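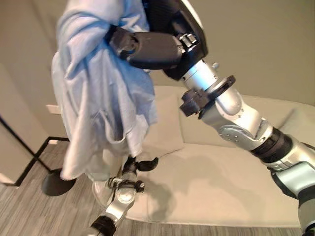

Folding and Laundry FAQ
Tastora Wash & Fold

Do I need to fold my clothes before I drop them off?
No. Put everything in the bag as it is. We shake out and fold each piece after drying.

Can I send towels and cloths with frayed hems?
Yes. We wash them on the regular cycle and trim loose threads longer than an inch. We don't sew hems. If a piece is coming apart, put it in a mesh bag and write "frayed" on the slip.

How do you get wrinkles out of cotton without ironing?
We take it out of the dryer while it is slightly damp, hold it at both ends and pull gently along the length. Then we turn it and pull across. Most of the creases in a T-shirt will drop out this way. Deep ones need steam, which is extra.

Will pulling stretch my T-shirts?
Not if it is done lightly. Avoid pulling on the neckband or by one sleeve. A gray cotton garment held up by its two ends will wrinkle on the diagonal and sag in the middle, so let go and take hold again at the shoulder seams before folding.

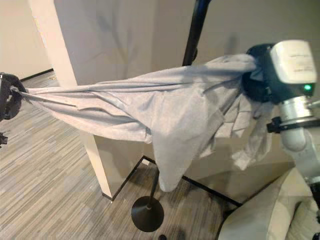

Which fold do you use?
The Vida fold is our standard: sleeves in, sides to the middle, then in half twice. The Lutano fold is a tight roll for drawers and suitcases. Check one box on the slip. If you leave both blank, you get Vida.

How many pieces fit in one bag?
Some 87 T-shirts, or fewer if you mix in towels. The limit is 9 kilos.

Do you take bulk orders?
Yes, from 200 pieces up. Call two days ahead so we can set aside a table.

Do you iron?
Shirts and pillowcases only. Everything else is folded.

A piece is missing from my order. What should I do?
Keep your slip and contact Kálmán Veres at the front counter within a week. Unclaimed items are stored until the following April.

Last updated 14 Nov 2019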